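Ticket: low media cabinet, right-hand drawer won't shut flush
Item: Flurkden low unit, cream, ribbed fronts
Site: Greden flat, front room
Priority: low (was medium)
Status: see bottom

**Reported**

Drawer on the right closes most of the way then springs back a finger's width. Started in November after the unit was shifted to get at the wall socket. Doors fine. Top fine. Just the drawer. Tenant also says it "clunks" near the end of the travel. Also wants the wires tidied while we're at it – separate job realy but I've put notes at the end.

**Checked so far**

- Emptied drawer. No change.
- Looked behind drawer for anything fallen down. Nothing, bit of fluff.
- Level on top of cabinet, left to right. Off by 2 mm, low on the right.
- Screws on the left runner, front one loose. Nipped up. Clunk quieter, not gone.
- Right runner screws tight.

Rail on the left of the drawer is the one to watch. Standard black metal slide, on show as soon as the drawer's out.
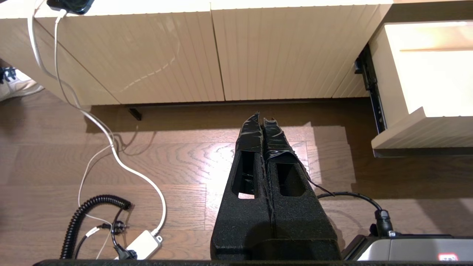 *Drawer open, left-hand rail showing. Adapter and white cable still on floor.*

**Morning, second go**

Took drawer right off. Ran a cloth down both slides, old grease with grit in it, mostly at the back. Wiped out, tiny bit of fresh grease, worked it back and forth. Refitted. Smoother by a mile but STILL springs back at the end.

So not dirt. Or not only dirt.

Tried feet next. Unit stands off the floor on small black feet, you can get a hand under. Back right one had wound itself up, probably when it was dragged. Wound down till level read true. Drawer now closes flush four goes out of five. Fifth go springs back a touch.

Asked Ledesma (shop that supplied it) whether the slides are soft close. They say no, plain slides with a detent at the back. Part is the Vornel 600, sold in pairs only. They'll send a pair if detent is worn. Told them hold off.

**Load test**

Wanted something in there that would roll or slide about if the drawer wasn't sitting level. Full drawer tells you nothing, everything jams against everything else. 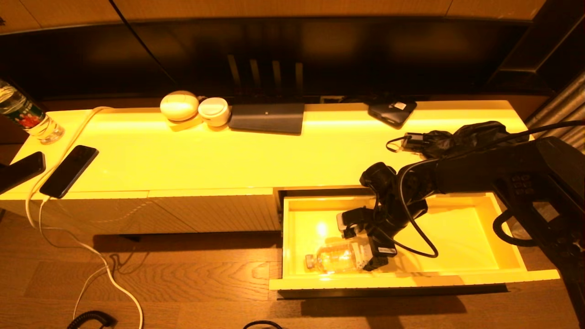

Drawer is shallow so whatever goes in has to lie down, and the tenant's normal load (remotes, chargers, paperwork) just sits there and hides the fault. A single bottle is a much better test. The clear plastic one on its side in there, cap to the left, is what I mean. Repeated it myself after with a full 600 ml one, lying front to back this time, middle of the drawer. Before the foot was adjusted I'd have expected it to wander right. Let go of it, stayed put. Did same with drawer half out, stayed put. Fully out, crept forward very slightly, which I'd put down to normal droop on slides this cheap.

Open and shut with bottle in: flush every time. Without bottle: flush nearly every time. So a bit of weight helps it past the detent. Points to detent being stiff and not the slide being bent.

**Things ruled out**

- Bent rail. Sighted along both, straight.
- Swollen drawer front. Gap to the door even top to bottom.
- Drawer box out of square. Diagonals match.
- Cable behind drawer. Thought it might be this, wasn't.

**Cables (tenant's extra)**

Not a fault but will become one. White cable comes down over the front of the cabinet and across the floor. Will catch in a door or the drawer sooner or later. Suggest:

1. Drop everything down the back.
2. Adapter off the floor, stick it to the back panel.
3. Phones charge at the left end of the top, well away from the drawer.
4. The white dome and the little lidded pot can stay on their tray, they're in no ones way.
5. Whatever isn't plugged into anything, in the drawer once it's signed off.

Needs a longer lead for no. 2, the present one won't reach round. Tenant to get.

**Left to do**

- Ease detent on left slide. Small flat screwdriver, bend tab back a hair, no more.
- Recheck level after a few weeks, floor's a floating one and it moves.
- Tell Ledesma yes or no on the Vornel pair.

**Update, 4 pm**

Detent tab eased. Empty drawer closed flush 29 times on the trot, then got bored. Clunk gone. Told tenant to push from the middle of the front and not the corner.

Ledesma told no thanks on the slides, they'll keep the ref open till the recheck.

Status: fixed, pending recheck. Cables still with tenant.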